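1/ Notes on moving our grasp stack off the old planner. Mostly software, mostly boring, posting it in case someone else is stuck on the same thing.

2/ The stack is called Sowa internally. Perception node publishes object poses, planner takes poses and a collision scene, controller tracks the joint trajectory. The arm driver is Granov's and we don't touch it.

3/ Old behavior: the planner took a snapshot of the scene at request time and held it until the motion ended. Anything perception learned during the approach was dropped on the floor.

4/ New behavior: the scene is versioned. Every pose carries the version it was computed from. The planner checks the version at each waypoint and replans from the current state if a relevant object has moved more than 8 mm.

5/ "Relevant" did most of the damage. First cut was every object in the workspace. Result was constant replanning over pose jitter on things the arm was never going near. Now it's only objects whose padded hull intersects the swept volume.

6/ Replan budget is 700 ms. If the planner misses it, the controller decelerates along the old path and holds. We tried blending into a partial solution. Don't do that with a wrist near its joint limit.

7/ Thin wire is still the worst case for depth. A drying rack comes back as scattered points with holes between them, and the hull fitter either discards them or closes them into a solid box. We take the box. It costs some reachable space.

8/ Glossy counters are second. Reflections of upright objects produce phantom points below the surface plane. Fix is dull: fit the plane first, clip everything under it, then segment.

9/ Test layout for cup grasps, fingers in the opening of the smiley cup. Milk carton on the left, mug tree and wire rack behind. The two ribbed mugs on the rack hang upside down, so the rim detector needs the gravity vector or it proposes grasps from the wrong side.
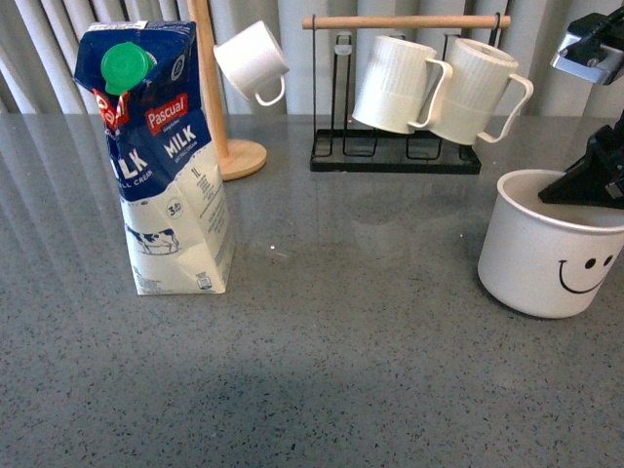
10/ Rim grasps. One finger inside, one outside. The collision checker has to allow contact between finger and cup but only after the pregrasp waypoint. We had the allowance on for the whole trajectory and the planner happily routed the finger through the wall.

11/ Regression suite is 17 recorded layouts replayed through Skekel, our log player, with up to 2000 perturbed start states each. It runs overnight. Failures get dumped as a scene version plus a seed, so they replay exactly.

12/ Known gaps: no handling for transparent cups, and handle orientation is still ignored when scoring rim grasps. Handle scoring is on a branch at Codbridge and should merge in September.

13/ Config diff for the version check is three lines. Will post it once the parameter names stop changing.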